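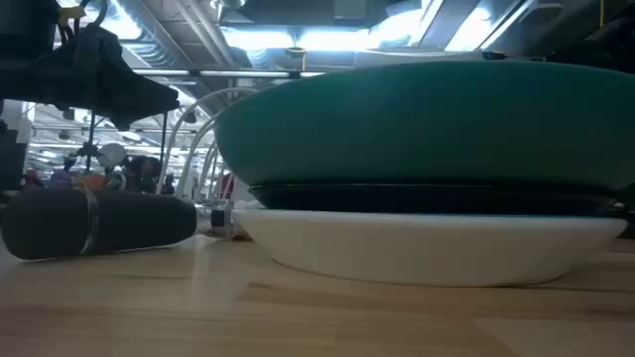 The Kumirora Grallus will play their home games at Kemppainen Field from this spring, ending four seasons of sharing a rugby pitch across town and giving the club its first ground marked out for American football all year round. The move comes with a new home kit, chosen by season-ticket holders in a vote that closed in January. It is teal-green over white with a thin black line where the two meet, the same order of colours as the domed green top, black band and wide white bowl stacked on the pale wooden table. The away kit stays as it was, white from head to foot, and will be worn for the opening road trip in April.

Kemppainen Field has covered seating for 1000 people along the east side and a grass bank behind the north end zone. The posts are up, the play clocks have been wired in at both ends, and the turf was relaid over the winter after the drainage under the south end was dug out and replaced. Players had their first full practice on it last month. The receivers in particular were delighted, having spent four years running their routes over the ghost of a 22-metre line!

Last season's semi-final was watched by a club record crowd of 1703, many of them standing three deep behind a rope. The Grallus lost that game by a field goal in the closing seconds, and a good deal of work has gone into the offence over the winter as a result. The running game was the strongest part of the team and will still be used plenty, but supporters should expect to see more passing on first down, quicker snaps and more use of the tight ends near the goal line. The club has brought in a full-time quarterbacks coach for the first time and moved the film sessions to a weekday evening so that players with jobs and families can get to all of them.

On defence, most of the starting group is back. The front four return together for a third year, which is rare at this level, and the secondary has been strengthened with two cornerbacks who came up through the club's own development squad. Third-down defence was the weak spot last year and it has had more practice time than anything else. Special teams also have a new look – the club held an open kicking trial in the autumn and signed a kicker and a punter from it, both of whom came from football of the round-ball kind. 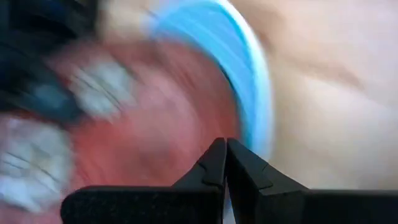 Red, a bright blue band and a pale outer rim.

The regular season is made up of 12 games, six of them at home. Kick-off at Kemppainen Field will be at 2.30 pm, half an hour later than at the old ground, so that junior teams playing in the morning have time to get across and watch. Gates open at 1 pm. The warm-up takes place on the main field and supporters are welcome to come down to the rail for it.

Juniors are a big part of the plans. The flag football section has grown so quickly that it now runs on two evenings a week, with mixed squads for younger players and a girls' squad that reached its regional final at the first attempt. Anyone under 18 gets in free to every home game this season, and junior players who come in their club shirt can take part in the tunnel before the teams run out. No booking is needed for either. Boots, flags and mouthguards can be borrowed for the first month by anyone who wants to try the game before buying their own kit.

Drarkex, the club's main sponsor for the past two seasons, has agreed to stay on through the move. Its name will appear on the front of the home shirt and on the scoreboard at the north end. Part of the money will go towards helmets, all of which are being checked and refitted before contact practice begins, and part will pay for coaching courses for former players who want to stay in the game.

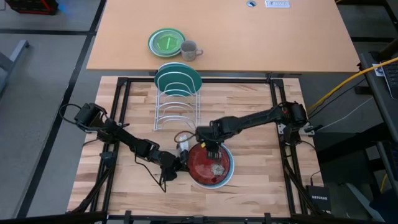 Parking at the ground is limited, and the club is asking people who live nearby to walk or cycle if they can. The number 18 bus stops outside the main gate and the railway station is a ten-minute walk away along the river path. There are spaces for blue badge holders beside the east stand, and the front row of the stand has level access from the gate with room for wheelchairs and companions. Hot food and drinks will be on sale behind the grass bank from the time the gates open.

Season tickets bought for the old ground are valid at Kemppainen Field and do not need to be swapped. Holders will be able to pick their seats first, either online or in person at the open evening, when the coaching staff will talk through the changes to the playbook and take questions. The new kit will be on sale the same evening – adult and children's sizes, with numbers printed while you wait.

Match-day tickets for the opening home game go on sale two weeks before kick-off. The full fixture list is on the club website, along with a seating plan and practice times for the flag sections.

Notes to editors

The Kumirora Grallus are an amateur American football club with adult, development and junior flag teams.

Press passes for home games should be requested through the club's media desk by noon on the day before the game. Photographers may work from both sidelines and the north end zone, and bibs must be collected from the gate.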